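I've wanted a laundry robot since college, so when a startup called Irnis said its folding software was nearly ready for homes, I drove out to Brevton to see for myself. Towels? Lovely! Jeans, though... jeans are where everybody gets quiet.

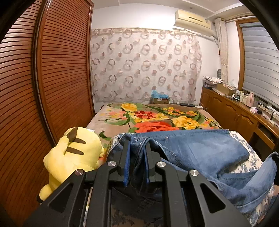
Denim is heavy, it bunches up, and it never lands the same way twice. The team told me they've logged 1711 folds so far and want 3000 before December (my teenager is at maybe four).

Over at Gindier, their rivals, the big headache is shirts. Collars, cuffs, a placket that flips over whenever it feels like it.

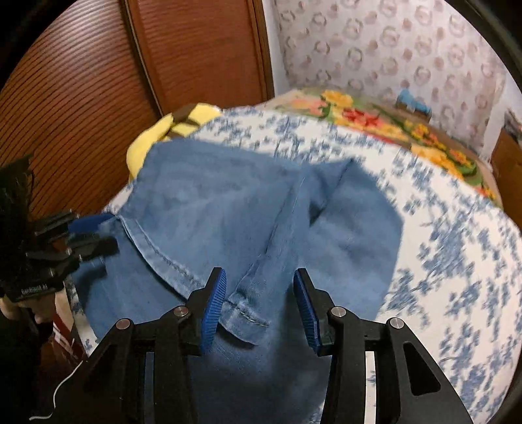
So would I buy one? Not yet. I'd happily pay 807 dollars for a machine that did my towels and left the denim to me, but for now I'm still folding at 10 p.m. with the TV on.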